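Man-lok Yau
7/4/22

Long thread for a holiday morning, so get your coffee. I have been meaning to write about moving my mother's recipes out of the blue tin and into something my kids can read, and I finally have a day with no plans until the grill gets lit at 5.

Some background for the newer folks. My mother kept her recipes on whatever was closest. Backs of envelopes, church bulletins, a parking ticket from our years on Sheehan Street (paid, I hope). When we cleared out her kitchen in March my brother handed me the tin and said, "You're the one who cooks," and that was the whole conversation.

I figured maybe a hundred scraps. I sat down with a legal pad and numbered them over two weekends and got to 536. Five hundred and thirty-six! My mother made the same nine dinners my entire childhood. I have questions I would dearly love to ask her.

A lot of them are other people's recipes, it looks like. "Urley's rolls" shows up on four different scraps with four different amounts of yeast. Urley lived across the hall from us and I remember her slippers and her radio and not one single roll. If anybody from the old building is reading this, please tell me which one is right.

My mother also didn't believe in oven temperatures. She wrote "hot," "good and hot," or "like for the fish." I have been testing with 425 for "good and hot" and so far the only casualty was a tray of almond cookies, which the dog was very pleased about.

Now the method, for the three people who asked. I lay the scraps flat under a heavy book overnight, then type each one exactly as she wrote it, spelling and all, and put my own notes underneath. I tried correcting as I went for the first dozen and it stopped sounding like her, so I went back and put all her mistakes back in. "Stir untill you are tired." You can't improve on that.

Cheng-en Siu was kind enough to read me the ones in Chinese over the phone, since my reading never got much past restaurant menus (sorry, Saturday school). We did 32 of them in one sitting. One was a shopping list. One was a fairly heated letter to a landlord with a soup on the back. The soup is wonderful, by the way, it has dried scallops and a whole lot of white pepper.

Somebody asked about storage. I put the originals in plain paper sleeves inside a binder, in the hall closet where it stays cool. The typed copies are on my computer, on my sister's computer, and printed out at the kids' houses. I know there are apps for this. I love you all, please stop sending me the apps.

The hardest part has been the stained ones. There's a steamed cake where the middle third of the page is a brown circle from a pan, and right in the circle is the amount of sugar. I've made it three times. The first was bread, the second was candy, and the third was so close to hers that I had to go stand on the porch for a minute with my plate.

So if you have a tin, or a drawer, or a cookbook with things tucked in it, start while there's somebody around to call. Do one a week. Ask who everybody is. Write down what "a bowl" means, because I have measured every bowl she owned and I still don't know which bowl!

That's where things stand. 211 typed, a lot more to go, and I'm taking sesame noodles (scrap number 18, "for company") over to my sister's this afternoon. I'll post the scallop soup tomorrow once I've checked my notes on the pepper. Happy Fourth, everybody, keep your pets inside tonight.

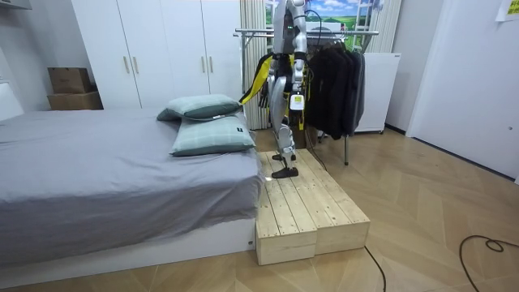 Silver humanoid robot on a low wooden platform by the bed, small white and yellow device in hand.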